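Notebook, August, started 9:40

Back on the bread basket for the Otham order. The sample from Macedo has been sitting on the shelf since last month and I finally got it out on the white table to have a proper look. Good color, warmer than the catalog page! The rim is nice and thick too, and the sides flare enough that you can get your hand in (my big complaint with the Evo one, which pinched everybody's knuckles).

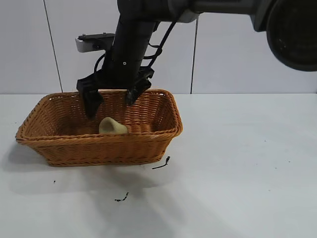

Macedo sample, front rim, with the small pale piece in it.

I like how tidy the weave stays going around the corners. That's where the cheap ones go wavy. Shelf price would be 40, and Otham wants 100 of them, so I need to be sure before I say yes.
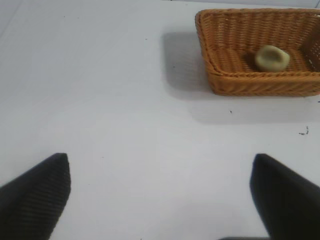
Rim braid and floor weave, piece resting on the bottom.

The rim and the floor are two different patterns, which I hadn't noticed until I got in closer. The floor is much finer. My worry is crumbs, so next time I'll try it with a liner and without. Note to self: wipe the table first, there are little dark bits on it and they drive me nuts when I'm trying to judge a weave.

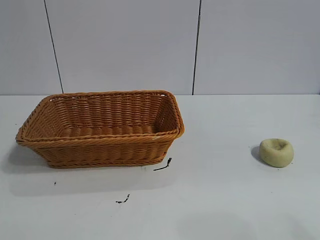 Basket empty, piece out on the table to the right.

Couple of tiny pale flecks on the rim near the front right corner. Could be scuffs, could be dust, need to go over it with a damp cloth and see. Also small gaps along the top at the back where light gets through. Doesn't bother me for bread, might bother Otham.

To do: weigh it again (I wrote 840 g on the tag but can't read my own 8), ask Cerkatwood if they'd do a tray to fit under it, order 5 liners.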